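So the library has dropped the Bakumow news database, and I only found out because my login stopped working at 2 in the morning (don't ask). It had nearly 1,000 regional papers in it, all searchable, and all free with a card! The notice said usage had fallen to 200 searches a month. I reckon I did half of those myself -- mostly old council stories and the Gorka paywall saga. 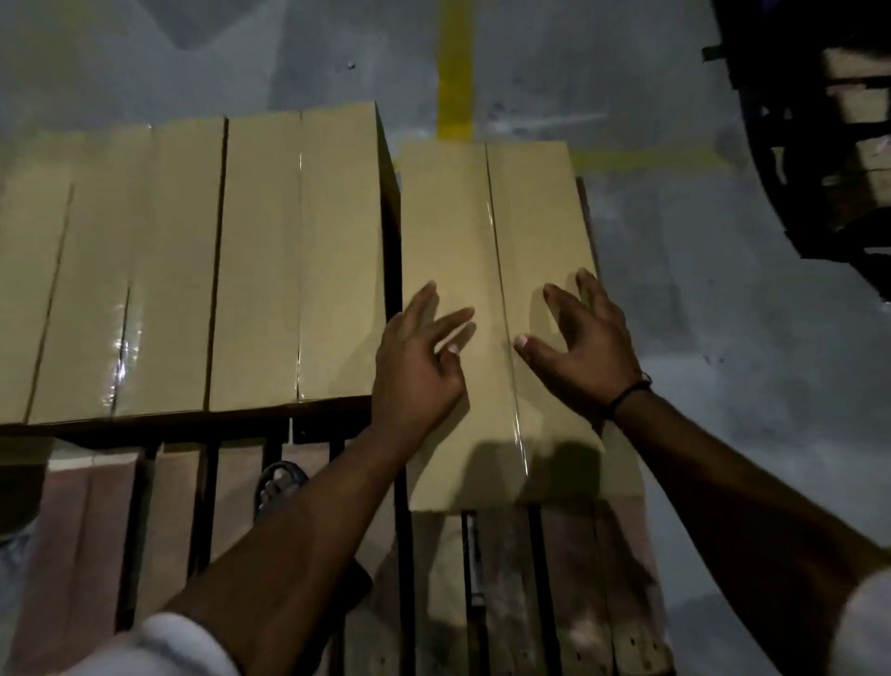
Pornthip Sitthichai wrote back to my grumble on the mailing list that the publishers had been pulling their archives out for ages, and that by August you couldn't get anything from the Eltach papers anyway.

Fair enough, I'd noticed the gaps. A personal subscription is $249 a year though, and my favourite little weekly isn't even in it. I've emailed the library to ask about the microfilm.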